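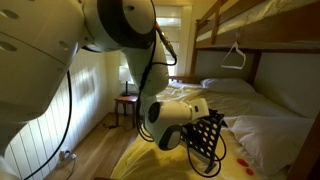 Most under-blankets are sold on a promise of better sleep, and we have been selling bedding long enough to distrust that promise. The Drakora is a wool under-blanket. It goes between the mattress and the fitted sheet, and it takes the hard edge off a mattress that is a bit too firm. It will not cure a bad back or save a mattress that has had its day. Where we think it earns its price is in a small bedroom with a bunk bed like this one, where a thick topper would be a nuisance: on a top bunk, every bit of extra height brings the sleeper nearer to the top of the guard rail. Measure yours before you order anything, including this.

What you get
One under-blanket, bunk size, with elastic straps at the corners. Wool filling, cotton cover. Weight of filling 581 grams per square metre. No carrying bag, no lavender sachet. Order code 751.

Does it keep you warm?
Somewhat. The makers, Drusus, call it "all-season", a phrase we have left off our own label. In winter it feels warmer than a bare mattress, as would a folded blanket. In July one of us slept on it for a week and found it no worse than usual, though the nights were mild and we wouldn't build a claim on that. If you sleep hot, we doubt you will thank us for selling you wool.

Will it slide about?
Less than the old model did. The Holovko, which we stopped stocking, had straps that went slack after a few washes and we got tired of the returns. The new straps are wider and sewn in further from the edge. On mattresses thinner than a hand's width they still have too much give, so tie a knot in each one or choose something else.

Washing
The label says machine washable. We say wool cycle, cold, on its own, and dry it flat. We put one through at a higher setting to see what would happen and it came out the wrong shape for any bed we own. Don't tumble dry.

How it compares
The Nandimen is the cheaper one on our shelves, with a polyester filling. It washes better and dries overnight. It also goes flat sooner, in our experience, and it feels clammy to some people. For a child who still has accidents at night we would buy the Nandimen and a waterproof cover and keep the difference.

Price
£147 including delivery. We think that is high. Returns accepted within 4 weeks if unwashed; you pay the postage back.

Page last checked 17 July 2021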